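Neues aus der Regelecke: Wer darf wann an den Tisch?

Ihr Lieben, im Juli hatte ich euch ja versprochen, dass ich mich endlich um unsere Hausregeln für die Armplätze kümmere. Das alte Papier stammte noch aus der Zeit bei Wimance, war in drei Farben kommentiert und widersprach sich auf Seite 2 gleich selbst (einmal »Not-Halt vor jeder Schicht prüfen«, einmal »wöchentlich«, sucht euch was aus!). Jetzt gibt es eine neue Fassung, sie hängt im Tritgate-Ordner und ist zwei Seiten lang. Mehr liest sowieso keiner, mich eingeschlossen.

Angefangen habe ich mit dem Küchenaufbau, also Abwasch und Aufräumen, weil da am meisten umgebaut wird. Genau beim Umbauen passieren nämlich die Sachen, über die wir uns hinterher ärgern. Man will nur kurz den Schwamm zurücklegen, der Arm steht ja still — und »steht still« ist eben nicht dasselbe wie »ist gesperrt«. Ein Arm, der auf den nächsten Befehl wartet, sieht haargenau so aus wie einer, der abgeschaltet ist. Deshalb gilt ab sofort: Gegriffen wird erst, wenn die Freigabe weggenommen ist, und zwar von der Person, die selbst hineingreift. Zurufen zählt nicht mehr.

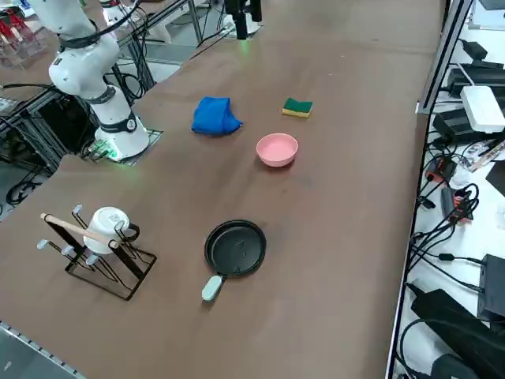
Die zweite Änderung betrifft das Zurückstellen zwischen den Durchläufen. Bitte immer zu 2 arbeiten, sobald mehr als ein Arm am Tisch in Betrieb ist: Eine Person stellt um, die andere bleibt am Not-Halt und macht sonst nichts, auch keine Notizen. Ich weiß, das kostet Zeit. Die Kollegen in Plostham machen es seit dem Frühjahr so und haben nach eigener Aussage nur in den ersten Wochen gemurrt.

Dann die Kabel, mein Lieblingsthema! Alle 1.000 Durchläufe wird jetzt einmal komplett durchgesehen: Schlaufen am Arm, Zugentlastung, Steckerleisten und Netzteile neben dem Tisch. Der Arm muss seinen ganzen Bewegungsraum abfahren können, ohne dass irgendwo etwas spannt oder über eine Kante scheuert. Das bitte langsam probieren und mit Eintrag im Logbuch, ein Kürzel genügt.

Und noch eine Kleinigkeit, über die wir mit den Leuten von Ortuño länger diskutiert haben: Gegenstände. Glas und Keramik mit Sprung kommen nicht auf den Tisch, Messer auch nicht, selbst stumpfe. Wer etwas Neues einführen will, trägt es vorher in die Liste ein, mit Gewicht und Material. Für alles, was schon drinsteht, braucht ihr niemanden zu fragen.

Offen ist noch, wie schnell die Arme beim Einrichten fahren dürfen. Ich hätte gern einen festen Wert für alle Plätze, die Gegenfraktion (ihr wisst, wer ihr seid) möchte ihn pro Aufgabe festlegen. Schreibt mir eure Meinung bis zur nächsten Ausgabe, dann kommt das als Nachtrag in den Ordner.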